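Robotic chore work

Robotic chore work is the use of general-purpose robot arms for jobs normally done by hand in homes, repair shops and small factories. Typical jobs include folding laundry, loading dishwashers, sorting parts and putting together or repairing desktop computers. It differs from older factory automation, in which a machine repeats one fixed motion on identical parts.

Background

Welding and painting robots have been common in car plants for decades. Chores proved harder. Cloth changes shape when it is lifted, cables get in the way, and a connector may need a firm push in exactly the right direction. Early trials often used a separate tool for each step, which made them costly and slow to set up.

Computer assembly

Desktop assembly is often used as a test because it mixes easy and hard steps. A processor must be lowered into its socket without bending the contacts, while a memory module has to be pressed down until it locks. Parts are usually laid out in a fixture tray so that the arm can find them, with the case on its side and the panel off.
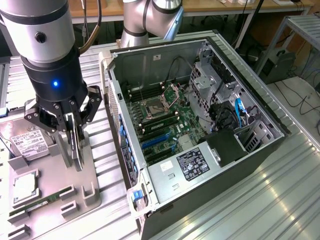 Can a robot build a whole computer without help?
Under set conditions some can finish most of the steps, but a person is still usually needed for loose cables, stuck parts and the final check.

The Surker trials

The Surker trials were run at a repair shop in Skerndale by the firm Kendska, under the engineer Dirceu Vieira. The results were released on 16/03/2018. Over 200 attempts at seating a memory module, the arm succeeded in 74 percent. Most failures came from modules that went in at a slight angle and did not lock. Plugging in power cables was dropped from the program after the first stage.

A second series, held in Rangel the following November, covered household work. It logged 3282 single actions, of which 830 needed a person to step in. Towels and plates gave the least trouble. Fitted sheets and plastic bags gave the most.

Limits

Speed remains a common complaint, as an arm may take several minutes over a step that a trained worker does in seconds. Two-finger grippers also have trouble with small screws and soft wires. Vieira has argued that shops should give machines the repeated steps first and leave fault finding to staff.

See also: Assembly line; Bin picking; Domestic robot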